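Ticket 3831: Rural loan disbursements stuck in "Pending Release" after batch import
Product: Findier loan servicing, disbursement module
Reported by: Flurina Auer, Skaderari field lending
Assigned to: Valentin Widmer
Opened: January 8, 2021
Priority: 2

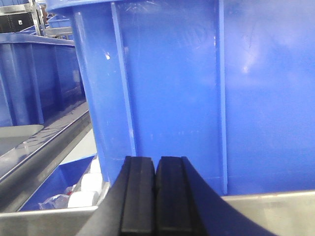
Problem as reported
The overnight import for the smallholder credit line loaded 297 approved loans. All records show the correct principal and borrower ID. Five of them did not move to "Released" and no payment instruction was written to the outbound file. Borrower accounts show a zero balance. The branch dashboard counts the loans as disbursed, so the portfolio total and the ledger disagree.

Steps already tried by reporter
Re-ran the release job from the branch menu. Job ends with status OK, no change to the records.
Logged out, cleared cache, logged in under supervisor role. Same result.
Opened one loan and pressed Release by hand. Message: "Guarantee reference not valid for product."

Log

Widmer: Please don't press Release by hand on the others. A manual attempt writes a hold flag that has to be removed separately. Send the import file and the product code for the affected loans.

Auer: File attached to the ticket. Product code is RUR-G on every affected loan. The ones that went through are RUR-G as well.

Widmer: Confirmed. The affected loans carry a guarantee reference with a trailing space. The import accepts it, the release job compares it against the guarantee table and finds no match. It then skips the record without raising an error. The dashboard reads approval status only, which explains the wrong total.

Auer: The references come from the Rolis export. We don't type them. Can the loans be paid today? Borrowers are buying seed.

Widmer: Trimmed the references in the staging copy and ran the release there. All records moved to Released and the outbound file was complete. Need written approval from your side before I run it in production.

Auer: Approved. Approval form uploaded.

Widmer: Run in production. Hold flag removed from the loan that was tried by hand. Please check the ledger against the outbound file before it goes to the bank.

Auer: Ledger and file agree. Dashboard total matches too.

Follow-up
Import to trim guarantee references on load. Scheduled for the March release.
Release job to write skipped records to the exception report. Same release.
Rolis export: separate ticket raised with Frei, who maintain it.

Status: Resolved, workaround in place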